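About Paredes

Paredes is a small publication about borders, courts and the people who claim to be in charge of both. We cover disputed territories: places where two governments issue the identity cards, or where a warrant signed in the capital is worth very little an hour's drive up the road. There are more of these places than most news pages have room for, and most of them only get attention when somebody starts shooting.

We started with a simple complaint. Benjamín Acuña had spent years editing wire copy for a regional news desk and was tired of the phrase "officials said." Which officials? Paid by which side? He began keeping a list of statements about the Muvardale district that were reported as fact and later dropped without a correction. When the list reached 236 entries he showed it to Ulises Painemal, a court reporter, who thought several of the entries were unfair and said so. They argued about it for most of a June and then set up a website. 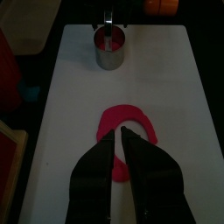

That argument is still more or less how we work. One of us writes the piece and the other tries to knock it down. If a minister says his forces control a town, we want to know who collects the taxes there, who runs the police station and whose judge hears a land case. If an opposition party says the vote was stolen, we ask for the tally sheets. Quite often we don't get them, and then we print that we asked.

We don't trust press releases much, including those from groups we might privately agree with. We are also wary of maps. A solid line on a map usually means somebody in an office wanted a solid line, and the farmers on either side may have a different idea.

Court documents are better, but only up to a point. An arrest order can be a serious legal act or it can be a message to voters at home - the paperwork looks the same. We try to say which one we think it is, and why, and we have been wrong. Our early coverage of the Vuststead boundary ruling treated it as final. It was appealed, and our article stayed up unchanged for far too long. It now carries a correction at the top.

Our reports run up to 2000 words. Readers sometimes ask for something longer and we are not convinced they would finish it.

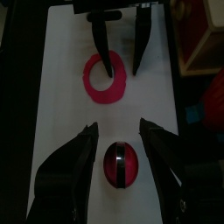 Who pays for this

Subscribers, mainly. We take no money from governments, parties or foundations that want to see a draft first. Our one outside contract is with Preltel, which buys our court summaries for its own newsletter and has no say in what goes into them. You are welcome to doubt that. The contract is available on request, with the bank details removed.

Corrections and complaints

Write to the editors and name the article and the sentence. "Your coverage is biased" may well be true, but we can't fix it from that. Complaints from officials are published in full if they are signed.

Page last revised 26 February 2025.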